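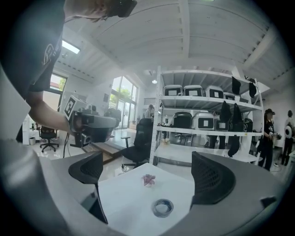
Packing Away Fake Flowers and Tape So You Can Find Them Again

Updated 21 Mar 2024

Quick one. Had a few people ask how we put the craft stuff away at Prukdale after the table displays come down, so writing it up before I forget. Works for any artificial flowers, stems or loose heads, plus the tape you stuck them up with.

What you need

A clear table with a light top or a light cloth on it
Storage boxes with lids, all one size if you can
White labels and a fat marker
Zip bags for loose heads
Shelves

Also a soft paintbrush for dust. Any old one.

Step 1. Clear the table first

Everything off. Then bring over ONE color of flower and the tape, nothing else. Pink is easy to see on white. White flowers on a white cloth you will lose, so throw a dark towel down for those.

Don't dump the whole bag out. I did that in October with 217 stems and it took most of an evening.

Step 2. Get the old tape off

Bits of tape on the stems go yellow and gummy and then stick to the next flower along. Peel from the bottom of the stem up. Clear packing tape is the worst for this, the end vanishes. Run a fingernail round the roll, find it, fold the last half inch under itself. Leave it folded. Next person thanks you.

Blue tape comes off petals a lot easier — I use it for anything temporary now. Packing tape is for closing boxes. Keep them as seperate jobs and you'll have way less to peel.

If there's gum left on the stem, a dab of cooking oil on a paper towel. Wipe it, let it dry before it goes anywhere near a petal.

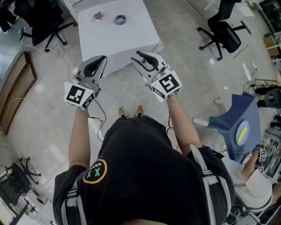 Step 3. Dust and reshape

Brush from the middle of the flower out. Thin petals crease if you press, so hold it by the base. Flat ones can be bent back with your fingers. Badly squashed, try a hair dryer on low and keep it moving. Too close and the petal curls for good.

Lost its stem? Goes in a zip bag with the other heads. Leave some air in the bag so they don't get crushed.

Step 4. Box by color, tape by type

One color per box. We tried sorting by kind of flower (roses, daisies, whatever) and it fell apart fast, people grab by color. Sadao Nagano suggested the switch and he was right, took me a year to admit it.

Big heads on the bottom, small on top. Don't fill past 2 inches below the lid. Tape lies flat in its own box, never on edge, it rolls and gets flat spots. And never in with flowers!! Even one loose end will pick up every petal and bit of fluff in there.

Boxes: we bought the Flisard ones, the Shibata ones are fine too but the lids are fiddly. Get 8 if you're starting from nothing, you'll end up using them.

Step 5. Load the shelves

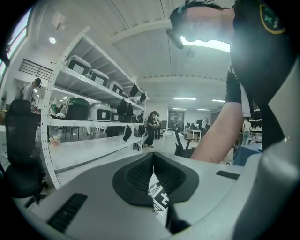

Label the end of the box that faces out, so you can read it without pulling anything down. Sounds obvious, we still had boxes going in backwards. Put matching boxes together, one behind another, labels the same way round, like the gray ones on the top shelf here. Odd sizes go on the shelf under. And keep one shelf mostly clear for stuff that hasn't been sorted yet — the little bunch of pale pink flowers is on ours, near the front corner. Anything there gets dealt with at the next sort. If it's full you're behind.

Heavy stuff low, please. Flowers weigh nothing so they can go high. Bags are ok at the far end of a shelf but write on a tag what's inside or they become mystery bags.

Step 6. Write the list

Sheet of paper taped to the shelf post. Shelf, box, color, done. Cross out and rewrite when things move. We had a spreadsheet called Fadosum for this (long story), noone opened it. Paper gets looked at.

How long it takes

With 4 people, one evening for a full set of displays. By yourself do one color a night and don't rush the peeling.

Couple of extras

Keep boxes out of direct sun, pinks fade first.
No tissue paper with colored dye, it can rub off on pale petals.
Scissors live with the tape. Put them back.

Wreaths are a whole different job, will do a page on those when I get a minute.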